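Setting up Prirnis, part 2: Loading your data and running your first permutation test
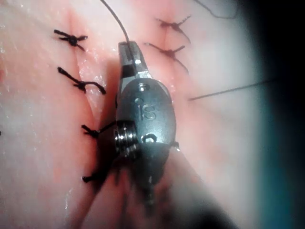 OK, so by now you should have Prirnis installed and the little start-up check should have printed "ready" at the bottom of your terminal. If it printed something else, go back to part 1 and look at the bit on paths. I'll wait.

I wrote this section after Sevim Kurtuluş emailed me three times in April asking where the heck the group column goes. Fair question! The old guide skipped it completely.

Before you start

You need one file, saved as plain CSV. Each row is one measurement. You need a column called group and a column called value, both in lowercase, and anything else in the file gets ignored. My practice file is called tulta.csv and has 623 rows, and it's in the demo folder if you want to follow along with the same numbers I'm using.

Note: spreadsheets love to add blank rows at the bottom when you export. Prirnis reads those as a group with no name. Delete them first.

Loading the file

1. Open a terminal in your project folder and type prirnis start.

2. Type load tulta.csv (or whatever yours is called). You'll get a short summary with the group names and how many rows went into each one.

3. Read the summary! I mean it. If you see both "Control" and "control" listed, those are two groups as far as the program knows, and you'll want to fix the file and load it again.

4. If you have missing values, type missing drop. The other choice is missing stop, which quits with the row number so you can go look at it. I use stop on new data and drop once I know what's in there.

Running the test

5. Pick your two groups with compare control treated. Order matters here — the difference is always second minus first, so swapping them flips the sign.

6. Set the number of shuffles with shuffles 3000. The default is 300, fine for a quick peek but too jumpy for anything you plan to show people.

7. Set a seed with seed 54. Any whole number will do. Write it down somewhere, and next month you can get exactly the same answer from the same file.

8. Type run and let it go. On my old laptop the demo file takes long enough to refill a coffee.

Caution: run writes to results.csv and it will happily overwrite the one that's already there. Use run as newname if you want to keep both. I lost a whole afternoon's work to this and I wrote the thing.

If you have paired data

Add a third column called pair, with the same label on the two rows that belong together, and type paired on before step 5. Any label that only shows up once gets left out, and the program lists those for you after it runs.

Known trouble

Files made with the Banovton exporter use semicolons between columns. Type sep semicolon before you load. Same goes for anything out of Fuchs, plus that one puts the units in row two, so you'll need skip 1 as well.

Plots are in part 3, including how to change the colors and how to get rid of that gray grid everybody complains about.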